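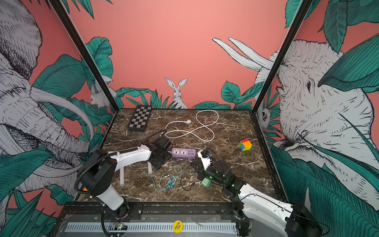

The brown marble table with the chessboard, the puzzle cube and the lavender power strip.

Search this blog Go

Cables were always my weak side. In October I counted what I keep in one drawer and I stopped at 60, which made me a little ashamed. My sister Liudmyla says I should throw out half, but I prefer first to sort.

So now I have a small rule. Every long cord gets loose loops like a figure eight, never tight around the hand. The teal cable is still a tangle, I leave it for the evening. The chessboard stays folded until then.

Do you also keep old cords? Write me.

We use cookies to improve your visit. Accept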